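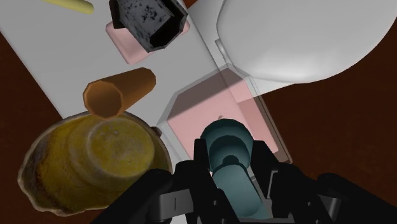 My quarrel with the quadratic word problem goes back to a garden path. I was fourteen, the garden was a rectangle, and someone wanted a path of uniform width laid all the way round it without being able to say how wide. I've been back among these problems since last June, when my daughter started bringing them home, and I can report that the garden is still there and the owner still hasn't bought a tape measure. The old textbook cast is mostly present too. There is the ball thrown from a cliff, the farmer with a fixed length of fencing, and the chess club in which everyone plays everyone else once. I have a soft spot for the chess club. Give me a teal pawn with a round domed top and I will happily push it about the kitchen table while I work out how many members there must be if 300 games were played.

The answer is 25, if you're keeping score. You call the members n, you say each of them plays n - 1 others, you halve it so as not to count every game twice, and you end up with n squared minus n minus 600 equals zero. That factorises into (n - 25)(n + 24), and then comes the bit I like best, where you solemnly consider a chess club with minus 24 members before deciding against it.

My daughter did not consider it. She wrote both answers down and underlined them with a ruler. When I asked how a club could have minus 24 people in it she said the question didn't say it couldn't, and I have to admit she'd read it more carefully than I had.

Her maths book is published by Brumix, who have strong views on margins and none at all on whether a question makes sense. Exercise 40 has a train belonging to the Travow line which would arrive 2 hours sooner if it went a bit faster. Well, yes. The one after that concerns a rectangular field whose area is 743 square metres, and I spent most of an evening on it before noticing that 743 is prime. The length was supposed to be "a whole number of metres greater than the width", and I had taken this to mean both sides were whole numbers. If they were, the field would be one metre wide and 743 long - a hedge, basically. They weren't. Out came the formula, and the square root, and a width that went on past the end of the calculator.

I was cross about that for longer than a grown adult should be. I'd got used to things factorising. You look for two numbers that multiply to this and add to that, and there they are, like finding your keys in the first pocket. When they aren't there I still go through all the other pockets before I'll touch the formula, which would have found them straight away. I did this at fourteen and lost marks for it. Completing the square I regard as something other families do.

We've agreed a system now. She sets up the equation, I do the fussy arithmetic, and whoever gets a negative length has to put the kettle on. She's had a good run lately. Tomorrow it's the ball and the cliff, and I've already told her I want to know who threw it.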